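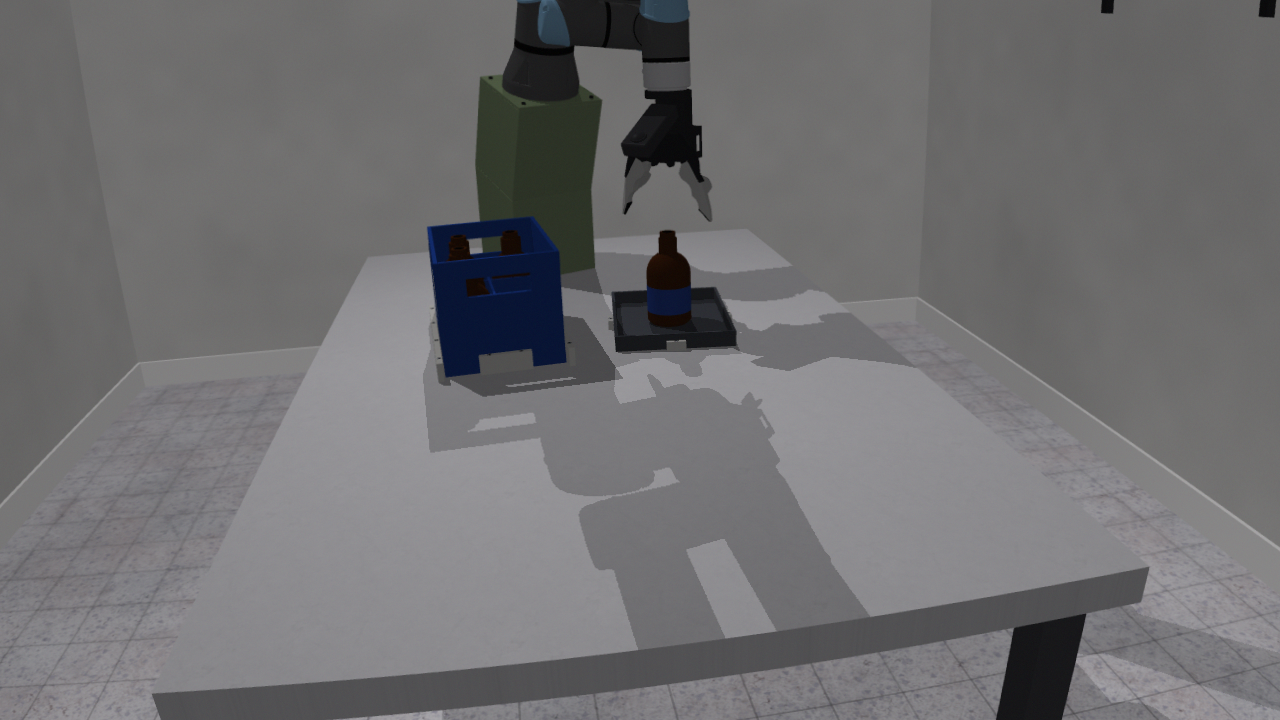 Joltance bottle cell, simulator view: crate, tray and the arm above the bottle.

Rule 5
Posted Mar 19, 2026

I was hired at Joltance to tidy up the rules, and I want it on record that I was very good at it for nearly a month.

You have to imagine the rulebook as it was when I got it. Years of people adding bits, with things crossed out and put back in somebody else's handwriting and then scanned crooked. There was a rule about keeping sandwiches off the controller. There was a rule that said "see previous" and the previous page was gone. My job was to get the lot down to something a new starter at the Adgate plant could read over a cup of tea, and then try every rule out in the simulator before it went anywhere near the real arm.

I loved the simulator (still do). It's only a grey room with a tiled floor and a big pale table in it, and the arm on its green block at the back, but it's so peaceful! No radio, no forklift. You put your blue crate down, you put your tray beside it, you press go, and if you've got something badly wrong the bottle falls over and you've hurt precisely no one. I used to eat my lunch watching it.

So, Rule 5. Rule 5 said: "With the hand open above the bottle, the arm shall wait for two seconds before going down."

And that was all it said. No reason, no initials, nothing in the margin. Every other rule on that page I could work out for myself. Don't swing over the crate with a bottle in the hand, fine. Don't close the fingers until the tray is known to be there, fine. But why hang about over a bottle you've already found? The arm knew where it was. I knew where it was. It just hovered there with its fingers apart like somebody who's gone upstairs and forgotten what for.

I took it out and ran the cell 869 times overnight without it. Not one dropped bottle. I came in the next morning feeling like I'd found money in a coat.

I wrote it up. I did a little chart, even. I said Rule 5 was left over from the old arm, the Nillen one, which everybody agreed had been slow and a bit dim, and that we could safely bin it. My manager read it standing up, which was how she read things she was going to say yes to, and she said it looked sound, only had I been down to Adgate and watched?

I had not been down to Adgate and watched. It's 39 miles and the bus goes round by the reservoir.

I went in October, in the rain, with my chart in a plastic wallet. The real cell was noisier than mine and much stickier. It smelled of old beer. The woman who ran it had been there since before the Nillen arm, and she was polite to me in the way you're polite to a man who's come to read the meter. I asked if I could just stand and look, and she said stand where you like so long as it's behind the yellow line.

I watched the arm go over to a bottle, open its fingers and stop.

And she looked up. She'd been writing labels at the side bench with her head down, and when the arm stopped she looked up, straight at the neck of the bottle, and then she went back to her labels and the arm went down. Next bottle, same again. I don't think she knew she was doing it. It was the quiet that did it, you see, the motors going quiet. I stood there getting warmer and warmer in my anorak.

Then one came along and she looked up and put her palm flat on the stop button, quite gently, the way you'd stop a door. There was a crack in the glass running down from the cap. I couldn't see it from where I was. She had to tilt it under the lamp for me.

"You get them," she said, and dropped it in the bin.

I'd never put a cracked bottle in the simulator. It hadn't crossed my mind. All my bottles were perfect, every one of them, brown and shiny with a blue band round the middle, all night long.

I asked her who had written Rule 5. She said what's Rule 5? So I read it out to her, and she thought about it, and said she supposed it would be whoever had her job before, because they'd had stitches. Then she asked whether I was going to be long, as she wanted to hose down.

I kept the chart in its wallet and got the bus home round by the reservoir.

The new rulebook went out a few weeks later, and Munro, who do our printing, spelt "gripper" with one p all the way through. Rule 5 is the longest one in it now. It says what the wait is for, and where the person should be standing, and that the lamp has to be on, and that nobody is to shorten it from a desk. My manager wanted that last bit softened. I said I'd think about it, and then I sent it off as it was.

I've got cracked bottles in the simulator too now. They took me ages to make and they don't look right yet.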